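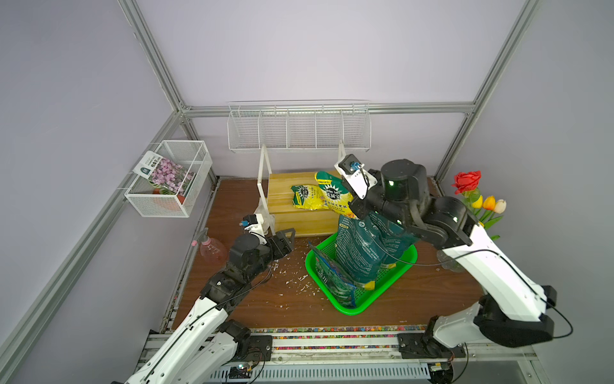

The gardening cell at Pluvance, with both arms over the work floor.

Sandra Holroyd has spent most of this year tidying a garden bench that has no garden. She runs data collection at Pluvance, where a two-armed system is learning to put supplies away by copying people who steer the arms by hand.

The target for the gardening set is 2,000 examples. On a good day her team records 62.

"People think the hard part is the arms," she said. "Most of my day goes into putting things back in a different spot so the next example isn't the same as the last one."

Each operator works for an hour, then switches out. Noemí Bermúdez, who joined in October, said it took her eight days to stop rushing. "If you jerk the arm, it learns to jerk the arm," she said. "You have to move the way you'd want it to move."
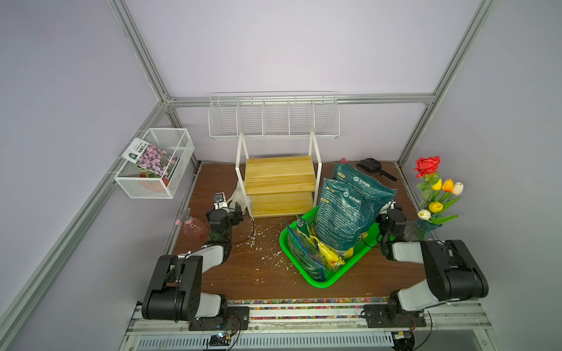
Soft packaging is what Holroyd asked for when the set was planned. Boxes are easy to record and don't teach much, she said, while a bag folds differently every time a gripper closes on it. In the green tray, two dark teal bags lean against each other with a crumpled yellow packet at the front, and she counts that kind of crowding as useful. "A person's shed looks like that. If we only show it neat trays, it will only know neat trays."

Failed attempts are saved too, but under a separate label. Ozan Tuncer, who trains the model, asked for 100 of them to start with and now wants more. He and Holroyd disagree on how many corrections an operator should make before a take is thrown out. His answer is no limit. Hers is two.

The team will keep recording on Saturday mornings until the set is finished. Kitchen items are next.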